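Visit report: Drirna software open day, 18/07/2023

The morning session was given over to the planner and the afternoon to tooling. I skipped the welcome talk and went straight to the second floor, where the planning group had put its screens along one wall and left the terminals unlocked for visitors.

Drirna splits its stack in two. Binby is the task and motion planner. Wirnex is the simulator it runs against, plus the logging and replay tools. Both are developed in the same repository, and a change to either triggers the full regression suite of 1,717 tabletop scenes. A scene is a text file: a surface, a list of objects with poses, two arm models and a goal. The suite finishes overnight. A reduced set of 500 runs on every merge request.

Binby treats the two arms as one system with a shared clock. Each arm gets its own path from a sampling planner, and a second pass adjusts the timing so that the swept volumes stay apart. If retiming fails, the pair is replanned jointly, at a much higher cost. I asked how often this happens and was shown a histogram with no axis labels. The engineer thought the fallback was mostly triggered by long tools that lie across other objects, where the only good grasp is from the far side.

Perception was the more useful stop for me. The pose estimator is trained on rendered data and returns a distribution for each object. Flat items on a patterned surface give wide estimates in yaw, and objects resting inside other objects give wide estimates in almost everything. Binby reads the spread and picks a grasp that tolerates it, or requests another view. The threshold is a single number in a config file. Two of us asked why it was not set per object class. There is a branch for that, unmerged since January.

Wirnex can be stopped at any tick and stepped backward. The contact solver state is saved with every tick, so a replay matches the original run bit for bit on the same hardware. On different hardware it does not, and the release notes say so. We were given a kitchen scene to step through, with both arms already over the counter.

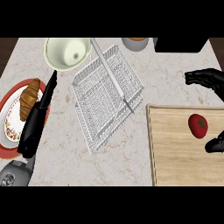

Stepping takes a moment to get used to. The arrow keys move one tick, and holding shift moves 14, a number I could not get anyone to justify. Contact forces can be drawn as an overlay, and the collision meshes can be swapped in for the visual ones. With the meshes on, it is obvious how much the rack matters: a dense wire grid is costly to collide against, so Wirnex replaces it with a shallow solid tray. Fingertips cannot pass between wires that the solver does not know about. The group is aware of this and has a finer mesh available behind a flag.

The last talk covered the bridge to Prydderch, the controller on the hardware side. It accepts joint trajectories with time stamps and rejects anything outside its limits, with an error code and no explanation. Binby now checks the same limits before sending. I would have liked to see force control discussed, but it got one slide.

Handouts were a printed config reference and a link to the replay viewer. The reference is already out of date for the grasp section.

Comments (3)

tickrate
Does the replay viewer need the full simulator install? I could only find one package.

planar_joe
Viewer is standalone, but the log format changed in version 2. Older logs need the converter in the tools folder.

mk_lathe
Same experience with the histogram. I think the x axis was planning time in seconds.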